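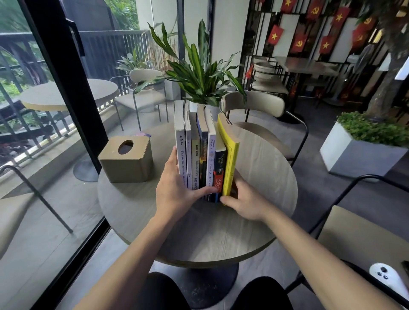 발표 메모 3: 책을 세우는 순서

(슬라이드를 띄우고 바로 시작. 인사는 앞에서 했으니 생략.)

작은 탁자에 책 몇 권을 세워 두려는 분들이 제일 많이 묻는 것이 북엔드입니다. 손으로 양쪽을 눌러 줄을 맞추는 것까지는 누구나 합니다. 문제는 손을 뗀 다음입니다. 페이퍼백은 표지가 얇아서 끝에 있는 책부터 기울기 쉽습니다. 화면에서도 오른쪽 끝 노란 책이 바깥쪽으로 조금 기울어 있습니다.

(여기서 잠깐 멈추고 화면을 볼 시간을 줄 것.)

순서는 이렇게 말합니다.

먼저 키 큰 책을 한쪽 끝에 둡니다. 화면에서는 왼쪽 끝 책이 가장 큽니다. 다음으로 책등 아래쪽을 두 손으로 모읍니다. 위쪽을 밀면 아래가 벌어집니다. 마지막에 책등 앞선을 맞춥니다. 높이는 맞추지 않아도 됩니다.

색깔 이야기는 짧게. 흰색, 올리브색, 남색, 검은색, 노란색이 한 줄에 섞여 있어도 괜찮습니다. 색으로 나누면 보기는 좋은데 다음에 책을 찾을 때 시간이 더 걸립니다. Messtead 독서실에서 414권을 색깔별로 꽂았다가 한 달 뒤에 주제별로 되돌린 일을 여기서 말할 것. 되돌리는 데 약 13시간 걸렸음.

둥근 탁자는 벽이 없어서 기댈 곳이 따로 필요합니다. 책 뒤에 화분을 두는 집이 많습니다. 이 경우 물 줄 때는 책을 먼저 옮겨 달라고 말해 둡니다. 잎이 긴 식물은 책등을 가리지 않게 뒤쪽에 둡니다. 휴지 상자처럼 자주 손이 가는 물건은 줄에서 떨어뜨려 놓습니다. 휴지를 뽑다가 책을 치는 일이 꽤 있습니다.

북엔드는 Umlow 것과 Prustau 것을 가져가서 돌려 보게 합니다. Umlow는 바닥판이 얇아 첫 책 밑에 끼우기 쉽고, Prustau는 무거운 대신 자리를 많이 차지합니다. 어느 쪽을 사라고는 하지 않습니다. 값을 물으면 Sung 매장에 확인하라고 답합니다.

(질문 시간 30분. 책장 질문이 나오면 메모 4로 넘어갈 것.)

분류: 살림과 정리 > 책 > 발표 자료
최종 수정: 2023년 7월 19일

댓글
초록우산: 아래쪽을 모으라는 말이 도움이 됐습니다. 저는 늘 위만 밀었어요.
mulgogi7: 양장본도 같은 순서로 하면 되나요?
책먼지: 저희 집은 색깔별로 꽂고 잘 삽니다. 권수가 적으면 상관없는 것 같아요.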